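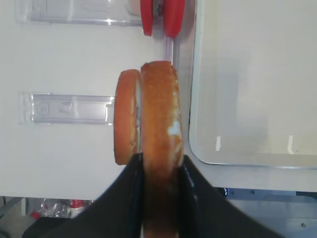

4.2 Open-day demonstration

The sandwich cell was shown to the public at the Kurnach open day in April, in a hall we shared with a brass band. Bench trials at Tanudmont had been run without onlookers, and we wanted to know how the handover routine would fare with children leaning on the barrier and a great deal of advice coming from behind it. Kofi Kpodo ran the station and answered questions, the most frequent of which was whether the robot also did fries. Buns were included in the program over the objections of one author, who had argued for foam blocks. A bun is a poor engineering sample: the crust flakes, as the pale streaks along the rim of the larger half in Figure 3 may attest, and no two arrive from the bakery the same shape. With the halves standing on edge, the black fingers grip low on the larger one, and the red fingers of the second gripper are just above its top rim. Visitors tended to go quiet at this stage, which we had not managed to achieve by asking.

Figure 3. Bun halves and the two grippers at the Kurnach demonstration, wrist view.

The demonstration used the Lamont controller with the settings from Section 3, except that arm speed was lowered for the public. This was a safety measure, and it did nothing for the line. Several visitors offered to do the job by hand, and one did so at the snack bar, with what we must concede was a better cycle time.

We collected 53 comment cards. Most concerned hygiene, 9 concerned the band, and 2 asked for the grip force, which we supply in Table 4 with some gratitude. The cards were not designed as a survey and we draw no statistics from them - though the word "slow" appears often enough to be taken seriously. The Brilia planner described in Section 5 was begun partly in response.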